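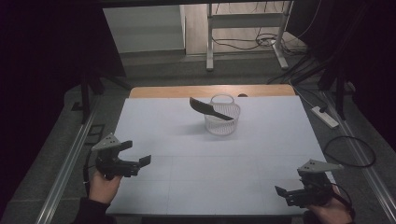 Wire mesh basket

A wire mesh basket is an open container formed from metal wire that is woven or spot-welded into a lattice. Small baskets of this type are used on tables and counters, in storage, and in parts washing.

Construction

The body is usually rolled from a flat panel and closed with a single seam. A heavier wire is then welded along the rim to keep the mouth in shape. Handles are fixed or hinged - a hinged handle folds flat against the rim for stacking. Mesh openings in household baskets are measured between wire centers.

Finish

Mild steel wire rusts at the weld points first and is normally coated. Common finishes are zinc plating, nickel plating, powder coat, and dipped plastic. Powder coat is typically 81 microns thick in the Serrano pattern, a round basket designed by Sofia Kouris and made in Bralldale. The first run was 600 pieces in 3 sizes.

Care

Coated baskets are washed by hand with a soft brush. Chips in the coating expose bare wire and should be touched up before rust spreads under the finish.

See also: Colander, Hardware cloth, Trug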